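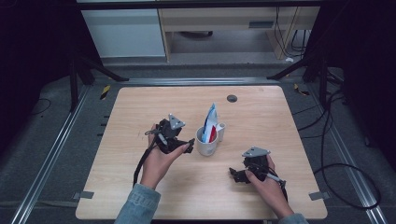
Ticket: Votiline verliert nachts die Verbindung
Status: gelöst (hoffentlich)
Gerät: Votiline-Router, Repeater Cikton im Obergeschoss

Hallo zusammen,

ich melde mich mit einem Problem, das mich jetzt seit März begleitet und langsam Nerven kostet. Jede Nacht gegen halb drei fliegt der Repeater raus und kommt erst wieder, wenn ich ihn von Hand neu starte. Im Protokoll steht dann immer »Fehler 395, Gegenstelle antwortet nicht«. Tagsüber läuft alles prima, da habe ich oben bis zu 136 Mbit/s, für mein altes Haus finde ich das super!

Schon probiert: Kanal fest eingestellt (erst 1, dann 11), Repeater auf Werkseinstellungen gesetzt, anderes Netzteil, andere Steckdose. Einmal habe ich das Ding sogar in den Flur gestellt, mitten auf die Kommode, sah furchtbar aus und hat auch nichts gebracht.

Nachtrag, Montag, 7:40 Uhr
Wieder weg. Fehler 395, wie immer. Diesmal habe ich das ganze Protokoll exportiert, das sind 4000 Zeilen, und fast alles davon ist der Drucker, der sich an- und abmeldet (ein eigenes Thema, bitte nicht ablenken lassen). Kurz vor dem Abbruch taucht aber ein Eintrag auf, den ich bisher überlesen hatte: »Adresse bereits vergeben«. Und zwar die mit der 53 am Ende.

Nachtrag, abends
So, Detektivarbeit! Die 53 gehört dem Repeater, die habe ich ihm mal fest eingetragen. Der Router darf genau diese Adresse aber auch selbst verteilen, und nachts wacht das Backup von Flores auf (das läuft auf meinem alten Laptop) und schnappt sie sich. Ich hatte das Backup im März eingerichtet ... ja, genau. Da hätte ich auch früher draufkommen können.

Geändert habe ich Folgendes:
Bereich für die automatische Vergabe beginnt jetzt bei 100
Repeater behält die 53
Laptop einmal neu verbunden, Router neu gestartet

Nachtrag, drei Nächte später
Kein Abbruch mehr. Ich lasse das Ticket noch bis zum Wochenende offen. Danke an Ola aus dem Forum für den Tipp mit dem Export. Wegen des Druckers mache ich ein neues auf.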